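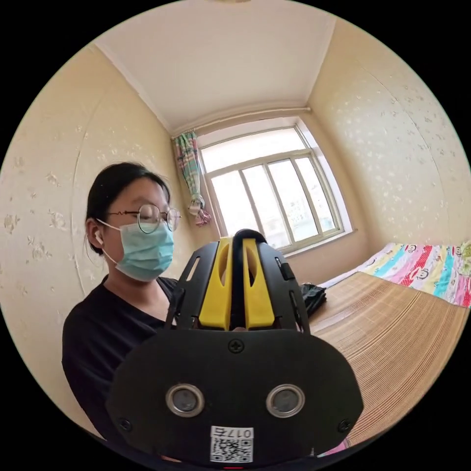 The Plosari is a whole-house power monitor with a separate plug-in voltage protector, sold as a set to people renting or buying abroad in places where the electric supply wanders. I have run one for eight months in a two-bedroom rental outside Kasero, a hill town with a fair number of foreign retirees and a supply that drops below its rated voltage most evenings.

The set contains the main unit, two clamp sensors, one protector outlet and a printed manual in four languages. The clamps go around the incoming lines at the breaker box. In a rental, get the landlord's written permission first and have an electrician do it. Mine was in and out before lunch. The manual's wiring diagram shows a box layout I have not seen in any house here, and the electrician ignored it.
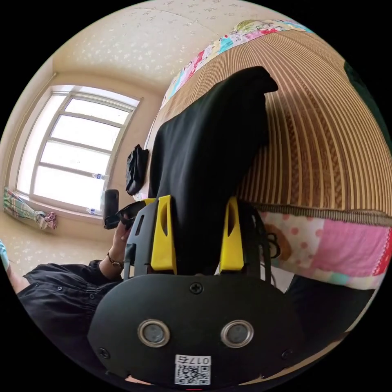
Setup on the phone took longer. The app asks for a tariff, and the list is limited to large national utilities. Ours is a local one with three price steps, so I entered the steps by hand. The app accepts them but rounds the result on the monthly screen and shows the unrounded figure only in the export file. Sharon Rashidi, who rents upstairs and owns the older model, tells me it has always done this.

Accuracy is good on large loads. Against the utility meter, the difference over a full billing cycle was under 3 percent. Small loads are another matter. Anything below 50 watts is lumped into a category called Other, which in a small household covers most of what is running at night.

The protector outlet is the better half of the set. It cuts power when voltage leaves the range you choose, then waits before restoring it. The default wait is too short for a refrigerator compressor — I set mine to 8 minutes. It has tripped most often between six and nine in the evening, and the refrigerator has restarted normally each time.

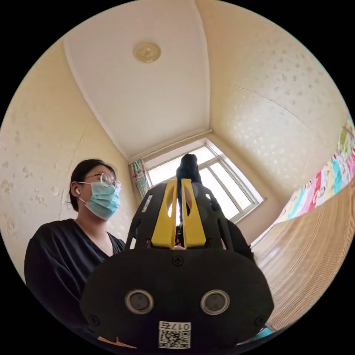

Compared with the Hellwood, which I used in a previous rental, the Plosari reads voltage more often and keeps its log through an outage. The Hellwood has the clearer display and does not need an account. The Chornovol costs less than either but has no protector, and buying one separately closes the gap.

Complaints: the status light cannot be dimmed, the clamp leads are short for an outdoor breaker box, and warranty service requires shipping the unit to the country of purchase. For anyone living overseas full time, that last point means the warranty has little practical value. Buy it locally if a dealer exists.

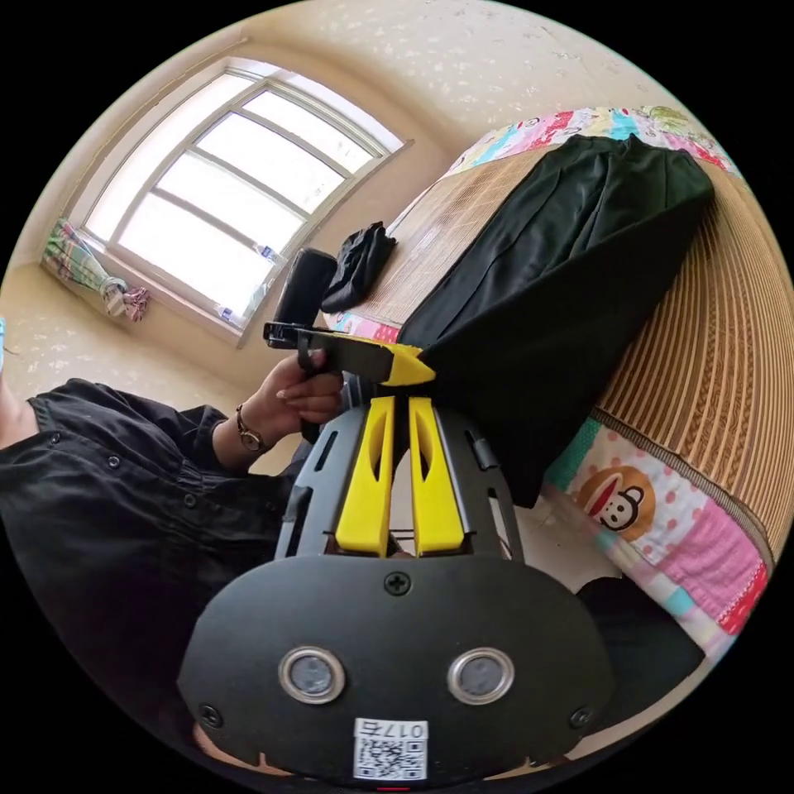 The log can be exported for up to 100 days. I sent one to my landlord in December with the evening drops marked, and he had the line from the street replaced. Low readings are less frequent now but have not stopped.

Recommended for stays of a year or more. For a single season, the protector outlet sold alone is enough.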